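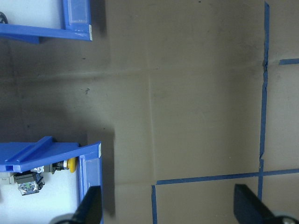 Attachment 1: cardboard with blue tape strips

Ticket: Plulen upright vacuum, loses suction and shuts off
Opened: 2022-08-16
Customer: Maëlys Huet
Handled by: Nnamdi Nwosu, Prurnavska appliance support
Status: Closed

Customer report
The vacuum runs fine on the hard floor in the kitchen. On the bedroom carpet it gets louder, the pickup drops off, and after 6 minutes it shuts down. The red light on the handle stays on. If I leave it alone for half an hour it starts again and does the same thing. I have emptied the bin and washed the foam filter. It was bought in January from Lemaire and I still have the receipt. The serial plate is hard to read, but the last three digits are 138.

Reply 1, N. Nwosu
Thank you for the details. A steady red light on the Plulen means the motor got too warm and the cutout switched it off. The cutout resets by itself once the motor cools. It usually trips when air can't get through, so we need to find out where.

Please unplug the vacuum and check these:
- Pre-motor foam filter, under the bin lid. Must be completely dry. Allow a full day after washing.
- Exhaust filter, behind the grille on the left side. Can't be washed.
- Short hose between the floor head and the body. Two clips, pull down.
- Brush roll. Cut away hair and thread at both ends.

Then run it with the floor head off and the wand open. Tell me if the sound changes and how long it runs.

Reply 2, M. Huet
The foam was dry. The exhaust filter was gray all over, and I didn't know there was one. The short hose looked clear when I held it up to the window. There was a lot of hair on the brush roll and I cut it out. With the floor head off it ran for 15 minutes and did not stop. With the floor head on, same problem as before, but it took longer to happen.

Reply 3, N. Nwosu
So the body and motor are fine and the blockage is at or near the floor head. The short hose has a bend at the bottom that you can't see through from the top. Please push something soft and blunt down it, such as the handle of a wooden spoon. Do not use wire.

I am sending an exhaust filter under warranty. The part is made by Flivero and fits both the 300 and 400 models, so the number on the bag may not match the one in your booklet. The arrow on the frame points out toward the grille.

Reply 4, M. Huet
There was a sock in the bend, packed in with lint. A child's sock. I got it out with the spoon. The filter came today and is in, arrow pointing out. I did the bedroom and the hallway, more than 20 minutes, and no red light. Carpet height is set to the second notch. Is that right?

Reply 5, N. Nwosu
Second notch is right for a short pile. Go up one if the vacuum is hard to push. Replace the exhaust filter once a year, or sooner if it turns gray.

Resolution: hose blockage removed, exhaust filter replaced under warranty. No return needed.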